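The tidy-up test

I've folded a lot of laundry for this magazine and never once had it weighed as evidence. Then Ya-wen Fung handed me a pair of grippers, pointed me at a bed in Gaswood and told me to pack a box the way I would at home.

Her group's project, Ellus, teaches robots from people (people like me, heaven help them!). You hold the grippers by the handles, cameras ride along, and your fumbling becomes training data. I picked things up, put them down, swore a bit.

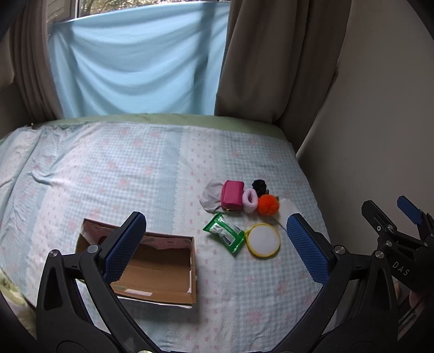

What the team wants to know is whether mess helps. Kuo-hua Wei split 347 recordings into 2 sets, one from neat tables at the lab and one from real bedrooms with rumpled sheets and soft, floppy bits and pieces. Same number of hours in each, same learning method, then both went to the same arm in May.

The bedroom-trained version dropped fewer things, and the gap was widest on cloth. Kuo-hua reckons it's the wrinkles: a sheet changes shape every time you touch it, so the model can't just memorize a flat background. Oi-ling Yen isn't sold yet. She thinks the bedroom people may simply have moved more slowly, and she's rerunning the lot with the speeds matched before she'll put her name to it.

I'm on Oi-ling's side, mostly as I was very slow. Give me a scrunchie and two rubbery blue fingertips and I'll need a minute, eh.
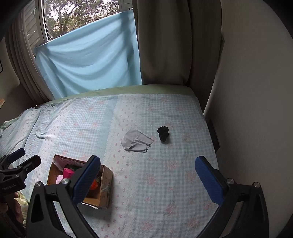 A grey cloth and a small black bundle on the bed, with the box at left.

The rerun is due before the snow flies, and Ya-wen has asked me back for it.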